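## 4. Teaching the shoe task by hand and by remote

I'll start with the part that took up most of our July, which was deciding how to show the robot anything at all. We had two ways of doing it. In the first, a person takes hold of the arm and pushes it through the motion, gripper and all, while the joints are set to go slack (we call this *hand guiding* in the rest of the paper). In the second, a person sits at a desk with the Trorkel controllers, watches the stereo feed and drives the arm from there. Both end up as the same kind of record on disk: joint angles, gripper opening, and a left and right view for every time step. I had expected them to be close to interchangeable, and I was pretty wrong about that!

### 4.1 Why shoes

Shoes are a nice middle ground. They're stiffer than a towel, softer than a mug, and they come in pairs, so the robot has to care where the second one goes once the first is down. They also have a front and a back that matter. A cup placed with its handle the wrong way is still a cup on a shelf, but a sneaker shoved in heel first with its toe under its neighbor looks like a mistake to anyone who walks by.

The task is to take a pair from one place and leave it side by side in a free space on the cabinet shelf or on the floor below it, toes out. We score it as done if both shoes rest on their soles, neither overlaps another pair and the toes face the front. Müzeyyen Dursun wrote the scoring rules and she was stricter than I would have been. I argued for a looser rule on toe angle and lost, and I'm glad now, as the loose version would have hidden most of what we found in Section 5.

### 4.2 Who taught, and how much

Three of us did the teaching: Müzeyyen, Younes Ramadan and me. Each person recorded the same number of demonstrations with each method, for a total of 180 after throwing out the bad ones. We threw out a demonstration only if the recording itself was broken (dropped images, a controller losing track) or if the teacher called it off before the first shoe was down. Clumsy ones stayed in. I feel strongly about this. If you keep only the smooth takes, you're measuring how picky you are, and the numbers stop telling you much about how people teach.

Before recording, every teacher got 15 minutes of free play with each method. Younes had driven arms by remote for years and Müzeyyen had never touched the controllers, so the free play didn't put them on equal footing, and we didn't try to make it do so. I was somewhere in between. We report results per teacher in Table 3 for this reason.

We switched the order of the two methods from one session to the next. In an early pilot I'd always done hand guiding first, and my remote sessions looked terrible, mostly because my shoulders were tired by then. (Pushing an arm around for an hour is real work.) Helmi Ahonen spotted this in the logs well before I admitted it.

### 4.3 What the teacher sees

In hand guiding, the teacher stands next to the cabinet and looks straight at the shoes. In remote teaching, the teacher sees only the two views. This sounds like a small thing and it changes everything about how people work. When I guide by hand, I bend down and peek under the shelf without thinking about it, and then I push the gripper into a spot that the robot's own cameras can barely make out. The policy later has to copy that move from pictures where the useful part is in shadow. It can't bend down and peek.

When I teach by remote, I'm stuck with what the robot gets. If I can't see the heel of the black pair under the shelf, I hover and shift the wrist until I can. Those little pauses look like wasted time in the logs, and my first instinct was to trim them. Zuweira Akolgo talked me out of it. Her view was that the pause is part of the lesson: the teacher is showing the robot that it needs a better angle before it commits. We trained both ways, trimmed and untrimmed, and the untrimmed version did better on the lower space and no worse on the shelf. So we left the pauses in for everything that follows.

There's a delay to think about too. With the Trorkel link as we had it, the time from moving your hand to seeing the arm move in the headset was 250 milliseconds. You do get used to it, but you get used to it by slowing down, and slow demonstrations have their own flavor. Remote teachers tend to move, stop, check, and move again. Hand-guided motions are one long curve with a wobble at the end where the shoe meets the wood.

### 4.4 Hands, sleeves and other people's arms

One thing I'd never seen written up properly is what to do about human hands in the views. In hand guiding there's nearly always a hand somewhere, on the wrist of the arm or just above it. A policy trained on those pictures can start to treat the hand as a cue, and then at test time there's no hand and it sits there waiting for one. We saw exactly this in our first round. The arm would reach the shelf, stop short of the shoes, and hang there as if it needed permission.

We tried three fixes. The first was to mask out anything skin-colored, and it was awful, since it also took bites out of whichever shoes happened to be close in color. The second was to play the guided motion back on the robot with no person nearby, record fresh pictures during the playback and use those for training. This works nicely as long as the shoes start in the same places, and for that we needed a careful reset each time. The third was to do the opposite and let more hands in, in moments that had no link to the robot's next move, so that a hand would stop meaning anything in particular. We ended up with a mix of the second and third.

Figure 4 shows the workspace we used for all of this. The dark curtains were Ramiro Cabello's idea, to keep the rest of the lab out of the background, and they helped a lot with the remote teachers' eyes as well. The wood-grain cabinet was a harder choice. Its streaks gave our feature matching plenty to hold on to, but the streaks on the shelf also fooled the contact detector now and then into seeing an edge that wasn't there.

**Figure 4.** Left and right views of the shoe cabinet, with a hand on the red pair at the right of the shelf and the gripper to the lower right.
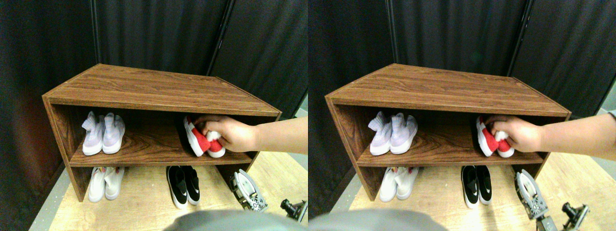 With the mix in place, the waiting problem mostly went away. It came back in one setting, which was when the last demonstration in a training batch had a hand near the right side of the shelf for most of its length. I don't have a good account of why the order should matter so much. Shuffling at the level of single time steps made it rarer, and that's what we do now, but I'd call it a patch.

Playback had its own trouble. A guided motion is recorded while a person is holding up part of the load and steering around small bumps. Play it back without the person and the same joint angles give slightly different forces at the gripper. For stiff things you'd hardly notice. For knit uppers it matters, because a soft heel gives way under the fingers and the shoe hangs at a new angle, and then the sole comes down toe first. Helmi added a short correction step at the grasp, where the fingers close a bit further if the shoe is still turning, and with that in place the played-back motions were good enough to train on.

### 4.5 Cutting the recordings into pieces

We split each demonstration into reach, grasp, lift, carry, place and let go. Ramiro wrote a simple tool for it that looks at gripper opening and wrist speed, and a person then checks the cuts. After splitting we had 2754 segments. It's more than you'd get from one clean pass per demonstration, and the extra ones come from regrasps and second tries. I like the second tries best of anything in the set! They show the robot what to do once things have gone a little wrong, and remote teachers produced far more of them than hand guiders did.

The cuts between lift and carry are the least certain. When the shoe has to come out from under the shelf, people lift a bit, pull a bit, lift again, and two of us checking the same recording would often put the line in different places. We settled on the rule that carry begins when the sole clears the front edge of the cabinet. It's arbitrary, but it's easy to apply and the policies didn't seem to care when we moved it.

One last practical note for anyone who wants to repeat this. Store the raw joint torques, even if you don't plan to use them. We didn't keep them for the first batch, and when the playback trouble in Section 4.4 showed up we had to go back and record that whole batch again, with the cabinet pushed back to its floor marks and Müzeyyen, quite rightly, making me do the first shift.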